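The Glass on the Bench

Small laboratories still buy beakers, racks and stirring rods by the box. We spent a week with people who use them, wash them and occasionally drop them.

February 2019

The water laboratory at Darnum is on the first floor of a brick building that used to hold the district's road maps. The map drawers are still there, wide and shallow, and they turned out to be a good size for pipettes. Tove Juhl had them lined with felt in her first winter in charge and has not changed them since.

She runs the place with two colleagues. They test well water for farms and holiday cottages, a few private pools, and the harbour when someone asks. The big instruments are in the back room behind a sliding door. Most of the day, though, is spent at the front benches with things that would have been familiar to a chemist a hundred years ago: glass beakers, stirring rods, racks, funnels, a wash bottle.

"People come to look at the machines in the back," Juhl says. "Then they stand in front of the sink and ask what everything is called."

The sink is where the day starts. Glassware used the afternoon before has been left to soak overnight, and whoever gets in first does the washing. It is rinsed under the tap, brushed, rinsed again, and then rinsed with purified water from a barrel on the shelf. After that it goes upside down on pegs. Nothing is dried with a cloth. Cloths leave lint, and lint shows up in a sample as something that was never in the well.

Bent Overgaard has worked at the sink end of the room longest. He looks at each beaker against the window before it goes on its peg. If water runs off the inside in a clean sheet, the glass is clean. If it breaks into drops, there is grease on it somewhere and it goes back in.

He is strict about chips, too. A beaker with a chipped spout pours down its own side, and sooner or later somebody cuts a thumb on it. Chipped ones go into a bucket under the bench. Once a year the bucket goes to the recycling yard, which takes it grudgingly, as laboratory glass does not melt at the same temperature as bottles and has to be kept separate.

The order book says the laboratory bought 108 small beakers last year, which sounds like a lot for three people. Overgaard says they are a cheap thing to lose and the sensible place to be careless, if you must be careless anywhere. The volumetric flasks are another matter. Those are kept in a cupboard with a catch on it.

The markings on the side of a beaker cause more arguments than you would expect. New starters tend to trust them. They are a guide to how full the thing is and little more, and anyone who needs a proper measurement reaches for a cylinder or a pipette. Juhl makes every trainee fill a beaker to a line, weigh it, and write down how far out they were. The results are pinned inside a cupboard door. Her own first attempt is among them and it is not the best.

Most of the glass comes from Hafþórsson, a supplier with a warehouse by the port and a printed catalogue that still arrives by post. Gunhild Oddsson looks after the glassware pages. She knows which customers want low beakers and which want tall ones, and she can usually tell from an order what sort of work is being done. Schools order rods in large bundles and come back for more in the spring. Breweries buy cylinders. Dairies want everything with a lid.

Glass rods hardly change. A length is cut, both ends are held in a flame until the edges go round, and that is a stirring rod. Oddsson has tried stocking plastic ones in several colours. They sell to schools and almost nowhere else. A glass rod can be wiped clean in one go and left to stand in nearly anything, and when you run a liquid down it into a beaker the stream stays where you want it.

That last trick takes practice. The rod is held upright with its tip just touching the inside wall, and the spout of the pouring vessel rests against it higher up. Done properly there is no splash at all. Juhl teaches it with plain water and a tray underneath, and she does not let anyone move on to samples until the tray stays dry.

Racks are where tastes differ. For years the laboratory used wooden ones, made locally, which went dark and soft along the bottom and had to be thrown out. Wire racks came next. They rusted at the joints and left brown rings on the bench. Now nearly everything is white plastic. The popular sort at the moment has holes in more than one size, so that a rack will take a fat centrifuge tube at one end and thin sample tubes at the other.

Poul Kirkegaard, the youngest of the three, likes these very much. He says he can keep a whole job in one rack, with the original sample in the big hole and everything taken from it in the smaller ones. Overgaard thinks they are fiddly to wash. Both of them are right. The rack has to be taken to the sink and shaken, and water still comes out of it when you pick it up ten minutes later.

Fakolik, a small workshop out on the Darnum road, makes racks like this to order. Mikkel Snorradóttir started it with one machine in a rented garage and now has a proper unit with heating. Customers send in the tubes they use, he measures them with callipers, and the holes are sized to suit. A snug fit is not what people want, he says, even when they ask for one. A tube should drop in under its own weight and lift out without the rack coming with it.

His bestseller is called the Plutano. It came about when a dentist's laboratory wanted a rack that could be read from the front, with openings low down so the bottoms of the tubes could be seen. He made a batch of 60, thinking they would last him two years, and they were gone by the summer. The run on the shelves when we visited was 700.

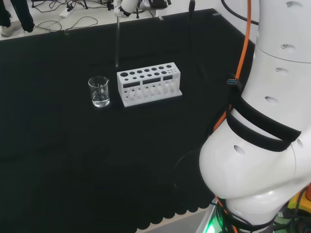

Snorradóttir puts the success down to the base. An ordinary rack is as wide as its row of holes and no wider, and it tips when the tall tubes are all at one side. A flat plate underneath costs a little more material and stops most of that. He has also stopped making them in colours. White shows a spill straight away, and a stained rack gets washed or replaced when a blue one would have been left for another month.

What goes under the glass matters as well. Juhl's benches are pale, and a clear liquid in a clear beaker can be hard to see on them from a few steps back. She keeps a sheet of dark card for judging whether something has gone cloudy, and a white one for judging colour. Other laboratories use black cloth or matting. Cloth has the advantage that a beaker put down on it in a hurry makes no noise and seldom cracks. It has to be washed, though, and it hides a clear spill until you put your sleeve in it.

There are a few habits that everyone at Darnum keeps to, whatever they think of the racks. Beakers are never filled much past the middle if they are going to be stirred. Rods are laid across the top of a beaker or put back in the jar, never left on the bench, where they roll. Tubes go in the rack before anything is poured into them. An empty rack stays out on the bench all day, ready for whatever comes in by the door.

What comes in by the door is mostly bottles in carrier bags. The laboratory gives out its own sampling bottles, clean and labelled, and about half the farmers use them. The rest arrive with whatever was in the kitchen. Kirkegaard once logged a sample in a jam jar with fruit still on the thread of the lid. It was sent home with a proper bottle and a leaflet.

The samples are numbered from the first of January, and last year's final number was 1705. Each of them passed through a beaker at some point, and each of those beakers was rinsed, brushed, held up to the window and put back on a peg.

Overgaard is due to retire next year. He has been showing Kirkegaard how to round off the end of a broken rod over a burner, so that a long rod with a snapped tip becomes a short one and goes back in the jar. There are quite a few short ones in there now. Juhl says they are the ones she picks out first, as they suit the small beakers better than the new ones do.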